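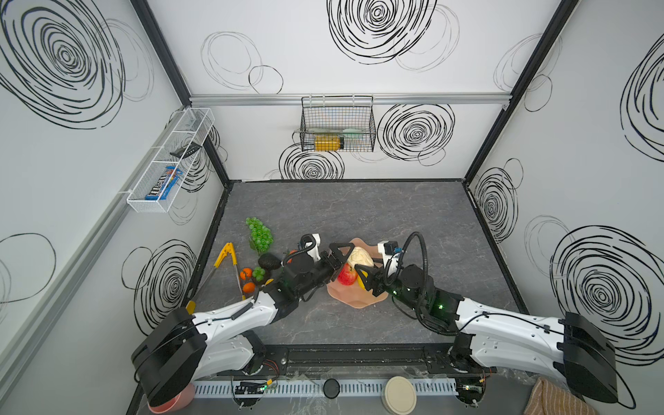
Both arms over the pink plate, grippers nearly touching.

Fri 19 June. Bench notes, Reredcombe student project, fruit plating task.

Someone wrote "299 of 300 episodes usable" on the whiteboard and underlined it. I don't believe it. Usable by whose count? The Plerkier script marks an episode good if both arms get back to home without a fault. It doesn't look at the plate at all. You could drop the apple on the table, park nicely, and be counted as a success. I want to see the video for a random batch before that number goes in the report.

Left arm over the apple, right arm on the cream-colored thing and the yellow fruit. The team calls this cooperation. To me it's two arms that want the same spot and got lucky with the timing. There is still no rule for who goes first. Asked for one in February, got a diagram.

Also not convinced by the scribbled walls. The claim is that the spirals stop the policy from learning the background. Fine, but every run so far has had the same spirals in the same place, so they are the background. Swap the panels or drop the claim.

Grapes: both bunches stay out of the scored runs. The grip force reading jumps all over the place on them and Coppens (our logger, v6) smooths it until it looks fine. Turn smoothing off. Tongs have not been used in any scored run either, so I'd like to know why they are in the task list.

Wrist cameras: time offset between left and right was 8 frames at the start of the session. Restarted, gone. Not fixed, just gone.

To do
- pull six episodes at random, score by eye, two people, no talking
- same task, plate moved toward the left base
- go-first rule, in writing
- ask the Brokar team how they score theirs before we compare anything
- whiteboard number stays off the slides until the first item is finished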